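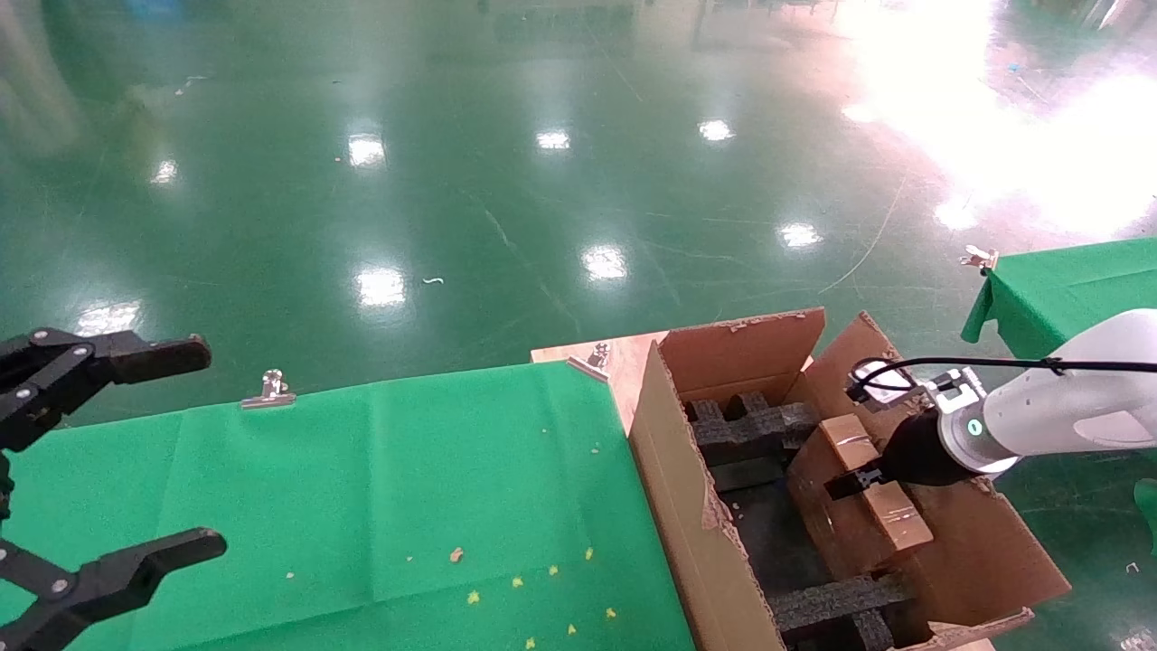 Sallix – a small tool for cleaning up your friend and follower lists

README, last touched Thursday, October 24, 2024

Hi! I wrote Sallix for myself after I opened an old social account and found I was following 2000 people, most of whom I could not place. Old coworkers, bands that broke up, a bakery in a town I left years ago. I wanted one plain list I could sort, and I wanted to do the sorting on my own computer without handing my password to some website. So that's the whole idea. You feed it the archive file that your social network lets you download, and it gives you back a spreadsheet.

What it does

Sallix reads the export, pulls out every account you follow or are friends with, and puts them in a table with the date you connected, whether they follow you back, and the last time the two of you swapped a message or a comment (if the export has that, and plenty of them don't). You can then mark rows as keep, mute or drop. It saves your marks in a little text file next to the table, so you can quit halfway and come back after dinner.

It does not log in to anything. It does not unfollow anybody for you either. I get asked for that more than anything else, and the answer is still no – automatic unfollowing is a great way to get your account locked, and I don't want to be the guy who did that to you. You get a list of profile links and you click through them yourself. I do 50 in one sitting and then stop, with a podcast on.

Getting your archive

Go to the settings page of whatever network you use and look for something like "download your information" or "your data." The name and the place move all the time, so I've given up on writing down the exact clicks. Pick JSON as the format if you have the choice. HTML exports do work but the dates come out messy, and one of the parsers (Zulance, more on that below) gets confused by emoji in display names.

The download link can take a while to show up. Mine came the next morning. Unzip the file somewhere you'll remember and leave the folder names alone! Sallix looks for them.

Running it

You need Python 3.9 or newer. Put the sallix folder and your unzipped archive side by side, open a terminal there, and type:

python sallix.py my-archive

Swap in your own folder name. It prints a line for each file it reads and then writes connections.csv. My own archive takes 45 seconds on a pretty tired laptop, and most of that is it chewing through old messages. If you don't care about the last contact column, add --no-messages and it's nearly instant.
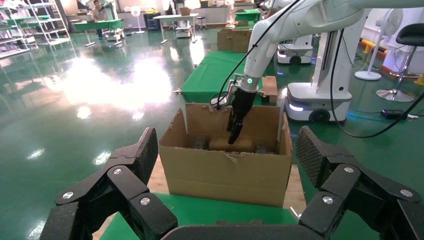 Other options you might want:

--since 2015 only lists people you connected with from that year on
--one-way only lists accounts that don't follow you back
--names-only leaves out the links, handy if you want to print the thing
--keep-marks reuses your marks from the last run

About that --one-way option: a name missing from your followers does not mean the person blocked you. They may have closed the account, changed their handle, or just cleaned up their own list (fair enough). Sallix can't tell these apart and neither can I, so please don't open an issue asking me why your cousin is gone.

The parts inside

Clenico is the bit that tidies names and throws out duplicates. If you've connected with the same person under two accounts it will keep both and put them next to each other, which I like better than guessing. Zulance reads the HTML exports. It's the oldest code in here and it shows. Kurian handles the dates and time zones, and was rewritten in June after I noticed that everything I'd done late at night was landing on the wrong day.

The sample file

There's a practice file in the samples folder with some 700 made-up accounts, so you can try everything before you go near your own data. I generated the names with a script, then went in by hand and added the annoying stuff – blank names, names in all caps, dates from before the network existed. If you use it to test your own tool, go ahead, no need to ask.

Privacy

Your archive has your private messages in it. Please don't attach it to a bug report! Somebody did, I deleted it right away, and we both felt weird. Copy just the lines that break, change the names, and paste those. Also remember that connections.csv sits there in the open after a run, so don't leave it in a shared folder.

Known problems

Group chats count as contact with everyone in the group, so a big family chat will make it look like you talk to all of them. Pages and people get mixed together in older exports. Accounts with only a number for a name end up at the very top of the table, and sorting by date moves them out of the way.

License is MIT. Fixes are welcome, small ones especially.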